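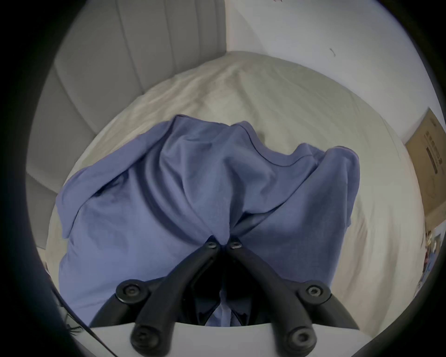 *Blue item, bunched on the cream sheet. Folds run outward from the point where it is held.*

**Textile Care Workshop – notebook, bedroom sessions**
May 2021
Entry 93. Entered by N. Mosquera; read and initialed by S. Luik.

**Purpose**

To continue the work on folding soft garments on a soft surface. The earlier entries for the Pirkel series were made at the cutting table, where the surface is flat and firm and the cloth slides easily. Ms. Dambrauskienė asked in December that the same garments be folded on a made bed, as most households fold their laundry there. The bedroom has been set aside for this until the end of the series.

**Room and surface**

The bed is fitted with the cream sheet and nothing else. Pillows and cover are stored in the hall closet and should stay there between sessions. The headboard is the gray upholstered one with vertical channels. It is tall enough that a sleeve thrown too far will come to rest against the padding, and this has been entered as a fault in the fold when it occurs, not as a fault in the room.

The sheet was not ironed. Colleagues disagree on this point. Mr. Su would prefer a pressed sheet, so that any ripple under the garment can be put down to handling. Ms. Liepiņa holds that a pressed sheet belongs in a hotel and that the series is meant to cover ordinary rooms. The sheet was left as it was, with its small wrinkles, and the question is referred to the next review. Until then the state of the sheet should be written at the top of each entry.

**Garment**

The blue item from the Cikaleck lot. The color card gives it as "periwinkle"; in the room light some of us would call it violet and some a plain soft blue. Please use the lot name in the tables and leave the color to the remarks column. The ledger now holds over 2,000 lines and the same garment has been entered under three different blues, which makes sorting tedious.

The fabric is soft and takes a rounded shape when gathered. When it is picked up near the middle, the cloth heaps on both sides and the hem is hard to follow by eye. In that state it is slow work to tell a sleeve from a fold of the body. The advice in the Ozoliņš handling sheet is to look for the heaviest seam first and work outward from it. We found this sound for the blue item, less so for the thin gray one in the same lot, where every seam feels alike.

**Procedure**

1. Place the garment in the middle of the bed, bunched.
2. Find the collar or the hem. Either will do, but write down which.
3. Lift at that point and let the rest hang before setting it down again.
4. Spread the body, then the sleeves. Do not smooth the sheet at the same time.
5. Fold the sides to the center and the lower half upward.
6. Press lightly, leave in place, and record.

Step 4 needs a note. It is natural to run a palm over the sheet when the garment will not lie flat, and two of us did so without thinking. The sheet then shifts toward the headboard and the next garment begins on a different surface. If the sheet must be straightened, finish the garment, straighten the sheet, and say so in the remarks.

**Observations**

The first lift decides most of the result. Where the garment was taken up by a single layer, it opened well and needed little correction. Where a thick pinch was taken, front and back came up together and the body stayed doubled on itself – the fold could still be completed, but the lower edge was uneven and one sleeve remained inside.

Six trials were entered for the blue item and six for the gray. The blue item gave the neater packets. The gray one tended to open again once it was let go, and Ms. Liepiņa suggests a third fold for it. I have no objection, provided that the two forms are kept in separate columns.

Working height was raised again. The mattress is low for anyone tall, and leaning from the foot of the bed for a full session is tiring. Changing sides halfway was tried and did not affect the folds as far as we can judge. The side used should be entered all the same.

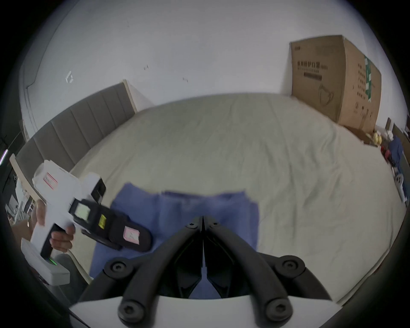
*Folded blue-violet cloth on the bed, at the lower center. Mask carton (医用防护口罩) standing against the wall beyond the far corner.*

**Housekeeping**

The brown carton is marked for medical protective masks and carries a drawing of one on the front. It stands close behind the mattress, and a packet pushed to that corner could slip down beside it. I request that it be moved to the supply shelf before the next session. The carton should be kept upright.

The things gathered on the floor beyond the bed, among them a red item and something dark blue, either a jacket or a bag, are to be claimed by their owners or taken to the hall. Clothing left in that area has twice been confused with the test lot. Personal items may be kept on the hooks by the door.

There is a dark scuff on the white wall and a small mark near it. Neither affects the work. I list them so that they are not charged to this series when the room is handed back. The white piece fixed to the wall should not be pulled off, as the paint may come with it.

**Open points**

– Sheet pressed or unpressed: for the review. Mr. Su will write one paragraph, Ms. Liepiņa another.

– Thin gray garment: repeat with the third fold.

– Trendbridge has asked for the folding times. They are in the ledger but have not been checked against the paper slips, and should not be sent out until Ms. Luik has done so.

– Color names: one list, to be pinned inside the front cover. Ms. Dambrauskienė has the draft.

– Towels are still to be started. The large ones will need the full width of the bed, and the carton must be out of the way by then.

N. M.

*Read. Procedure step 2: please add that a care label may be used if found first. – S. L.*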